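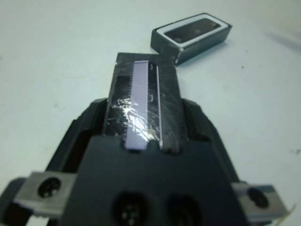 Informe de avance a la Fundación Appiah — huerto comunitario de Zetville, septiembre

Seguimos vivos, y las acelgas también. De las 37 parcelas previstas hay 28 adjudicadas; las 9 restantes esperan a que el ayuntamiento decida si el solar es suelo rústico, urbano o un estado de ánimo.

El riego por goteo, comprado a Sakness, llegó completo salvo los codos, que al parecer se consideran un lujo. Gastamos 270 euros en reponerlos y los cargamos a imprevistos, partida que ya conocen ustedes bien.

El taller de compost reunió a más gente que sillas. El de poda, a las ocho de la mañana, tuvo un público más selecto.

Pendiente: la valla del lado norte, presupuestada por Zinel, y el cartel con el logotipo de la Fundación — irá en grande, como se pidió. Solicitamos adelantar 200 euros del segundo pago para comprar mantillo antes de las lluvias. Adjuntamos facturas, incluida la de los codos.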